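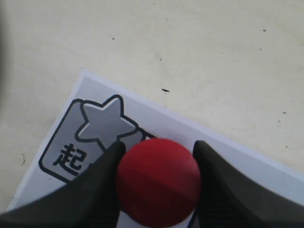 Marta Pavliuk wants to know whether the Livgate kit is worth its price for a site the size of Velten, and asked that the report deal with that before anything else. On the work done so far, yes for the arm and gripper, and not yet for the software license.

Status at 5/27/22

The review covers one Livgate kit, bought under the equipment line of the grant. Setup took two days against the one planned. The mounting plate supplied did not fit our bench and Bekar sent a replacement at no charge.

Grasping trials are finished. We ran 388 grasps on the small objects set, which includes a red ball picked up over a printed card. The gripper dropped or missed 14. Most of those were with the flat items, and Ashraful Saha has listed them by object in the annex. The soft and round items gave little trouble.

Placing trials have started. Tuấn Khổng is running them with the default speed settings, then again at the lower speed Bekar recommends.

Costs

Spending to date is $927 over the kit price, all of it on cables, a second power supply and shipping. No further hardware is planned.

Open items

The license renews in November. Bekar has not confirmed the renewal price in writing. The manual still has no section on recalibrating the wrist camera, and support took 20 days to answer our question on it.

Huệ Phan will send the placing results with the next report.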